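**Ticket 1166 – Prutov, Zweiarm-Policy: Abweichung der Erfolgsrate nach Datensatzerweiterung**
Status: in Bearbeitung
Bearbeitung: Songül Özkan
Gemeldet: 14. Januar 2025
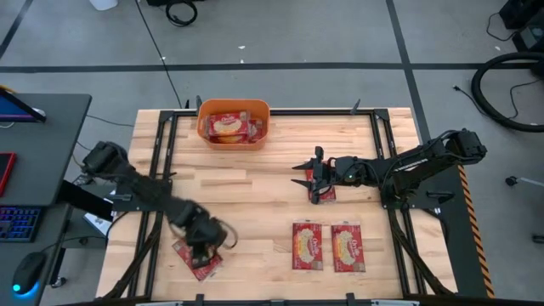 *Abb. 1: Zweiarmaufbau, beide Greifer über roten Packungen, orange Kiste hinten links*

**Problem**
Die Policy `rakik` wurde mit 113 Demonstrationen neu trainiert. Vorher lag die Datenbasis bei 70. Erwartet war eine höhere Rate beim Ablegen in die Kiste. Gemessen wurde das Gegenteil, vor allem bei gleichzeitigem Zugriff beider Arme.

**Prüfschritte**

- Kalibrierung beider Arme wiederholt, Offsets innerhalb der Toleranz.
- Klemmen und Grundplatten geprüft, kein Spiel.
- Training mit identischem Seed wiederholt. Ergebnis reproduzierbar, Zufallseffekt damit unwahrscheinlich.
- Zeitstempel der neuen Episoden ausgewertet: Der linke Arm läuft dem rechten um 3 Frames nach. In den alten Episoden tritt der Versatz nicht auf.

**Zwischenstand**
Ursache vermutlich der Rekorder `dika`. Seit dem Update schreibt er die Gelenkwinkel links mit dem Zeitpunkt des Empfangs, rechts mit dem der Messung. Bei einarmigen Episoden fällt das kaum auf – bei überlappenden Bewegungen lernt das Modell eine falsche Kopplung.

**Maßnahmen**

1. Neue Episoden offline korrigieren, Rohdaten unverändert lassen.
2. Training mit korrigiertem Datensatz, sonst gleiche Parameter.
3. Vergleichslauf nur mit den alten Episoden als Referenz.
4. Patch für `dika` an Bayram melden, Logauszug anhängen.

Bis zum Abschluss von Punkt 2 keine weiteren Aufnahmen in den Datensatz übernehmen. Auswertung folgt im Februar in diesem Ticket.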